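Report on a Visit to the Plelis Shared Workshop, Platholm

Purpose of the visit

The visit was arranged at the invitation of the Plelis workshop, which occupies the ground floor of a former printing works near the harbour in Platholm. Our association had received two enquiries from members who wished to build a robot arm station of their own, one in a garage and one in a school outbuilding, and it was agreed that a small party should see a comparable project before any advice was given. Six of us attended. We arrived shortly after ten in the morning and were received by Miroslava Šťastný, who leads the arm project and has been a member of Plelis since it opened.

The workshop and its members

Plelis is run by its members and charges a monthly fee, with a reduced rate for students and apprentices. There are 40 members at present. The main room holds the woodworking machines, which may be used only after an induction, and a smaller room behind it is given over to electronics and computing. A third room, formerly a paper store, has been lent to the arm project until the end of the year. The party was asked to sign the visitors' book and to leave bags in the corridor, and safety glasses were issued for the walk through the main room.

Heating remains a difficulty in the building. The visit took place in November and coats were kept on throughout.

The project

The aim of the project, which its members call Kivamia, is to produce a bench-mounted arm that can pick up small irregular objects and set them down in a chosen place. The intended use is modest. Several members collect minerals, and the workshop wishes to have a station that can sort and turn specimens for cataloguing without constant handling. Ms Šťastný explained that regular shapes such as blocks and tins had been dealt with in the first months, and that stones were chosen as the next stage on account of their uneven surfaces.

The budget was set at 3,000 for the whole build, excluding the arm, which was bought second-hand by subscription among the members. The larger part has gone on the bench, the guarding and the computer. A controller was obtained from Hlongwane, a small supplier with whom the workshop has dealt before, and we were told that delivery had taken longer than promised but that the unit had given no trouble once fitted.

Four members work on the project regularly, on two evenings a week. Others assist with joinery or wiring when asked.

Work in simulation

A considerable part of the morning was spent in the electronics room, where the simulated version of the station was shown to us. It is the practice at Plelis that every new movement is tried in simulation before it is permitted on the bench. The rule was adopted after an early trial in which a finger was driven into the bench top and had to be replaced.

The simulated room has not been made to match the real one. Its surfaces and furniture are changed from one run to the next, so that the program which judges where an object lies does not come to depend on one background. Members take turns to prepare the rooms, and a certain freedom of taste is evident in the results. The view is taken from close to the gripper, looking along the fingers, and the same position has been chosen for the camera on the physical arm.

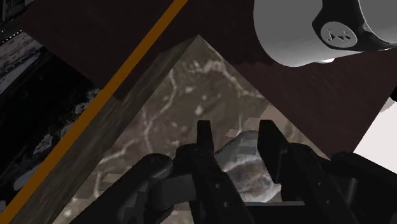 Ms Šťastný was careful to set out what the simulation can and cannot tell the group. It is useful for checking that the arm can reach a given position and that the program issues its commands in the proper order. It is a poor guide to friction. A stone that stays between the fingers on the screen may slip or turn on the bench, and the group has not yet found settings that represent this well. One member has begun to keep a written record of the differences, stone by stone, and we were permitted to look through it. The entries are brief, but they are kept with care, and our party considered the record one of the most useful things seen during the visit.

There was some discussion of the finger surfaces. The group is divided between those who would add a soft covering and those who would prefer a change in the closing force. No decision had been taken at the time of our visit.

The bench

After a short break for tea, the party moved to the former paper store. The bench was built by the members from salvaged timber and is bolted to the floor - a point on which the landlord's consent had to be obtained in writing. A clear screen stands on three sides, and the fourth is closed by a gate connected to the stop circuit. Opening the gate halts the arm. We were invited to try this and did so.

The demonstration consisted of a series of lifts with stones from the members' own collections. Most were completed as intended. Two stones were dropped, both of them long and thin, and in one further case the arm stopped before reaching the object and had to be restarted. The members took notes on each failure and did not hurry past them. Noise was low enough for conversation to continue at the bench.

Questions put by the party

Our members asked chiefly about cost, insurance and supervision. The workshop's policy covers the arm on the condition that two people are present whenever it is powered. A member building alone at home would need to make other arrangements, and Ms Šťastný advised that the insurer be approached before any parts are bought. On the matter of computing, she stated that an ordinary desktop machine had been sufficient, although the preparation of varied rooms was slow and was usually left to run overnight.

Matters to be followed up

Plelis has offered to send us its bench drawings and the wiring plan for the gate. The two members who made the original enquiries will receive copies when these arrive. The garage builder has been asked to measure the floor and report on its condition, and the school will be put in touch with Ms Šťastný directly. A return visit has been proposed for the spring, subject to the paper store remaining available to the project.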